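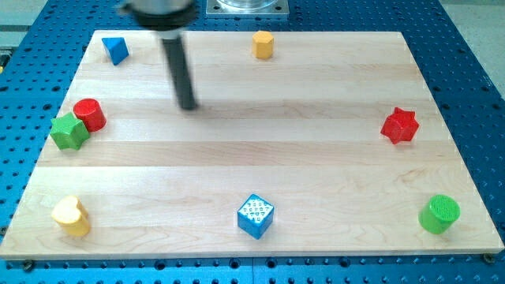
Okay so the block thread some of you asked for. I've been sorting out the wooden shapes box at our Grendow playroom since January and I have opinions now.

First up, the stars. Kids go for the stars before anything else. We have a green one and a red one and I could sell tickets to the negotiations. If you're buying a set for more than one child, check how many stars are in it before you check the price!

The heart comes second. Ours is yellow, and I've been told very firmly by a four-year-old that hearts are not yellow, and then she carried it around until snack time.

The poor hexagon. Also yellow, a really nice solid shape, stands up well, great for the bottom of a tower, and it gets left in the box every single day. I've started calling it "the cookie" and that helped a little bit.

Cylinders are trouble on a bare floor. They roll under the radiator and that's that. I fished three out with a ruler last week (plus a sock and a raisin I didn't look at too closely).

So, boards. Get a board! I didn't get the point until I tried one. A plain pale wooden board, nothing printed on it, and suddenly everybody knows where the building happens. Shapes around the edge, middle left open, and they start filling it without me saying a word.

I do like that ours is made of planks side by side. The seams turned into roads on day one, then a river, then "the place where the red star sleeps." You can't buy that in a catalog.

Ecaterina Lungu asked me how many blocks to put out at a time. We tried the whole box (12 minutes of dumping, zero minutes of building). Eight is my number for a small group. Enough to argue over, few enough to pick up before lunch.

Cleaning, for the two people who messaged - damp cloth, a drop of dish soap, wipe dry right away and leave them out on a towel. Don't soak painted wood. I soaked a batch from the Flerus thrift store once and the paint came off on my hands and on the sink and on my good shirt.

If an edge gets rough I go over it with 200 grit sandpaper, just a few strokes, then wipe off the dust. The points of the stars need it the most, they get banged on everything.

Somebody also asked about the blue triangle. Roof. It is always a roof. I tried suggesting a slice of cake and was ignored by the entire room.

Next thread is puzzles with missing pieces and what I do with them. Send me your saddest ones, I have a whole drawer going!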